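Ticket: Left gripper reopens halfway through the fold (open day demo cell)
Project: Jaidee
Site: Dultutstead, ground floor
Software: Hikden cell control, demo branch
Opened: 27 December 2018
Priority: High until the open day, normal afterward
Status: Resolved, one item moved to a follow-up

Summary

The two-arm garment demo runs, and it is a joy to watch when it runs well! The trouble is that the left gripper sometimes picks up a fold, starts to carry it across, and then opens before the fold is down. The right arm carries on and finishes its half, so the result is a shirt with one neat side and one heap. We want this fixed before visitors come through the door, and we'd love to keep the live version and not fall back on playing a recording.

Steps to reproduce

1. Start the cell from the demo menu, not from the service menu.
2. Choose "fold, thin garment."
3. Lay the garment on the black cloth with the hem toward the front edge of the table.
4. Press go and watch the left side on the second fold.

It doesn't happen every time. It is much more common with thin knits than with anything heavy. A dish towel has never failed.

Expected

Left gripper closes on the gathered fabric, lifts, carries, lowers, opens.

What we get

Left gripper closes, lifts, starts the carry, opens in the air. No red banner on the screen. The log has one line, "grip lost, releasing," and the cell treats the fold as done.

Entry 1. First look

Ran the demo over and over with the pink garment, since it's the worst offender and it also shows up beautifully on the black cloth. Every failure came on the left. The pick itself looks great. The fingers come down, the fabric gathers, and there is a proper loop of it in the grip. So this is a grip that was good and then gets let go by the software. That's cheerful news, because it means we probably don't need new finger pads this week.

Swapped the two grippers' network leads to see if the fault would follow the lead. It stayed on the left. Leads put back the way they were.

Entry 2. Reading the numbers

Position on these grippers goes from 0 for wide open to 255 for fully closed. With the thin garment doubled over in the fingers, the left gripper settles so close to 255 that the software can't tell cloth from nothing at all. It checks once at the pick, passes by a hair, then checks again during the carry, when the fabric has been squeezed a little thinner. Second check fails, "grip lost," fingers open.

The right gripper closes on the same garment and stops a touch earlier. We compared the two setup files side by side and found the left one still had its closed position from before the fingers were changed. Nobody had run the calibration again on that side. Easy to miss, as the arm moves and grips perfectly well without it.

Entry 3. Calibration

Ran finger calibration on the left gripper from the service menu. For whoever does this next:

- Clear all fabric out from between the fingers first. One loose thread is enough to throw the number off.
- Let the gripper open and close by itself until the menu returns. Don't press anything.
- Save, then restart the cell. Saving alone changes the file but the running program keeps the old value.

That last one cost us a good part of the morning. We calibrated, saw no change, calibrated again, saw no change, and only then read the note in the Hikden help page. Restarted and the left side came up reading the same as the right. Hooray.

Entry 4. Still failing, but less

Better by a long way, and still not good enough to put in front of a room. The remaining failures come right at the start of the carry. The log showed the second check going off while the arm was speeding up. The reading jumps for a moment and comes back, and the software was acting on one bad reading.

Two changes made:

Grip check wait went from 40 ms to 200 ms. The reading now has to stay bad for the whole wait before the fingers open.

Closing force on "fold, thin garment" went down to 161. It had been at full, left over from the heavy cloth program. Full force on a thin knit flattens it and leaves little finger marks, and it doesn't hold any better.

Please don't copy 161 into the other programs. It's right for thin garments on these fingers. The towel program wants its own value and already has it.

Entry 5. The black cloth

While all this was going on we noticed the table cover creeping toward the robot on long runs, and that matters more than you'd think. If the cover moves, the garment moves with it, and the fingers come down on a spot where the fold used to be. We've clamped the cover down at the front and at the side. If you change the cover, pull it flat and clamp it again before you start. Ripples are fine as long as they stay away from the garment.

Scissors and tape are allowed at the right-hand end of the table, outside the reach of the arms. Please leave the left end clear.

Somebody asked if we could swap the black cover for a nicer color for the open day. We tried! The garment finder loves contrast, and the black gives it a clean edge on nearly everything we own. On a patterned cover it picked the pattern. Black stays.

Entry 6. Rehearsal with guests from Gunley

The Gunley office came over to be our practice audience, which was a wonderful help. We ran the whole talk as we'd do it on the day: a minute of hello, one slow fold with someone explaining, one fold at demo speed, then questions while the arms went back to rest.

What they liked best was seeing the fingers gather the cloth. There was an "ooh" from the back row on the first pick, and it's a lovely moment, so we've moved the slow fold to the start. They also wanted to know what the robot sees. We put the wrist views on the second monitor and people drifted straight over to it and stayed there. Fabric fills the view when a gripper gets close, and the fingers and cables take up a lot of it too, so it helps to have someone standing at the monitor to talk people through it.

Questions that came up, with the answers we settled on:

Can it do socks? We haven't tried, and we'd like to.
Is it slow? Yes. It's a careful folder.
Does it know what a sleeve is? It finds edges and corners. It has no idea of a sleeve.
Can I hand it my scarf? Please don't reach across the table while it's moving. Give the scarf to the operator and we'll try it after the talk.

The left gripper held on every fold with the new settings. We had one stop in the middle of the talk, and it was our own doing: the operator leaned on the pause key. Resume worked first time.
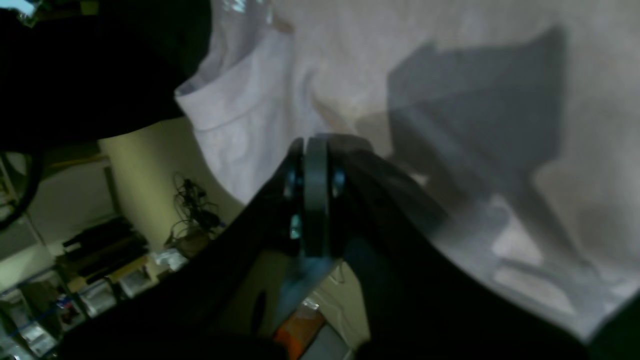
White fabric from a wrist camera.
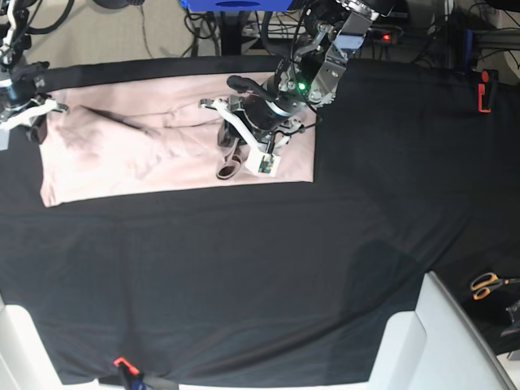
Left gripper over the gathered part of the pink garment.

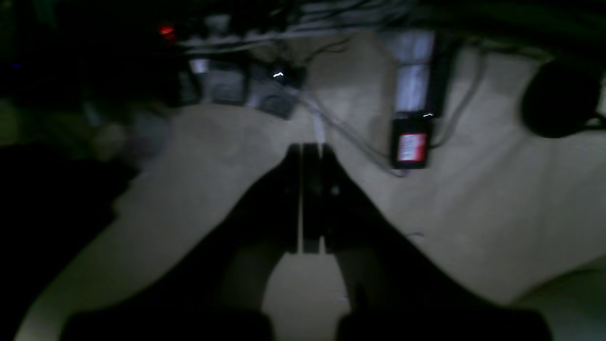

Entry 7. Cables

Followed up on a worry from the rehearsal. The wrist cables on the left arm have a lot of slack, and a loop can hang low when the elbow is folded in. We moved the arm by hand through the whole fold and watched the loop all the way. It clears the table, but we'd be happier with more room. Added a tie at the forearm and left enough length for the wrist to turn.

The cables on the floor behind the table are a separate matter. Visitors will stand on the front side only, and the tape line goes down before the doors open. If a guest needs to come around the back for any reason, pause the cell first and walk with them.

Entry 8. Settings for the open day

Program: fold, thin garment
Force: 161
Grip check wait: 200 ms
Left gripper calibration: new file, loaded after restart
Table cover: black, clamped
Second monitor: wrist views on, log window hidden

If the left gripper lets go anyway, press pause, have the operator lift the garment off, lay out another one, and start from the first fold. Don't try to resume from the middle. The program remembers where it thinks the fold is and will go and pinch bare cloth with great confidence.

If it lets go twice in a row, check the calibration value on the status page. If it has gone back to the old one, the wrong setup file was loaded at start. Choose the one with "demo" in the name and restart.

Moved to follow-up

"Grip lost" should stop the fold and tell the operator. At present the cell opens the fingers and marks the fold as done, and that's why this took so long to pin down. The change is small but it touches both arms, and we don't want to load new code right before a public day. Target is the next Hikden update.

Closed with the settings in Entry 8. Reopen this ticket if you see the left side release in the air again, and please include the log and the name of the program you were running.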